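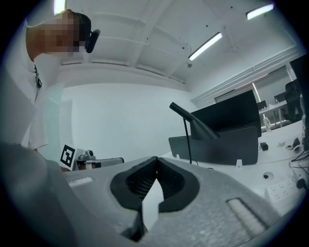 Attachment 1: desk with lamp, monitors and fan

Ticket: Desk lamp flickers when the fan is running
Opened: Mar 24, 2025
Site: Drotcombe, second floor
Category: Furniture and small electrical
Priority: Low (set by system), High (set by me, twice, and set back)
Status: Closed, with reservations

Problem as reported
The black desk lamp dims and comes back whenever the little white fan is switched on. It does this with the monitors on and with the monitors off. With the fan off, the lamp behaves like a lamp. I have been offered the choice of being cool or being able to see, and would like to keep both.

Already tried
Changed the bulb. Same flicker, nicer color.
Turned the lamp head the other way. I don't know why I expected anything from this.
Read the Tamitz leaflet that came with the fan. It recommends a flat surface. The desk is flat.

Reply from Facilities
Please confirm that lamp and fan are not sharing an adapter under the desk.

Reply from requester
They are sharing an adapter under the desk. So is everything else. It was put in last October by Rawat, who did the fit-out, and it has a label reading "2 devices max," facing the wall.

Reply from Facilities
Please move the fan to its own outlet and leave it for 48 hours.

Reply from requester
Fan moved. The cord now has to come up through the grommet hole, and the plug is bigger than the grommet hole, so I fed it from the top and lost it behind the cable tray for most of a coffee break. Lamp steady so far.

Update, after the wait
No flicker at fan speed 1. No flicker at speed 2. At speed 3 my papers leave, but that is a separate matter and I will open a separate ticket.

Resolution
Adapter overloaded. Fan moved to wall outlet. Replacement adapter on order from Zalau, model to be confirmed, please not the same one.

Satisfaction survey
Would you recommend this service desk to a colleague? They sit at the same adapter. They already know.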